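Plimlow progress report, 2025-07-04
To: Lerent program office

Status
Grasp planner rewrite is in. 1,775 sim episodes since May, 119 dropped – mostly planner timeouts. Logging fixed, replay tool works agian.

Perception
Segmentation still merges small things when they crowd together. Thin loops are the worst, depth just skips them. Wrist view in sim now renders with shadows on. Keychain loop right by the end of the Biofreeze tube, typical of what we're tuning on. 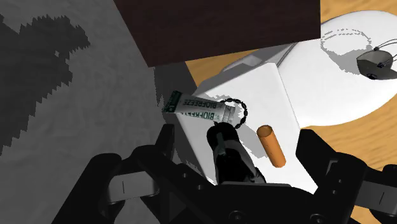 Next
Merge Meireles branch, rerun the 115 hard cases. Need the GPU hours aproved first.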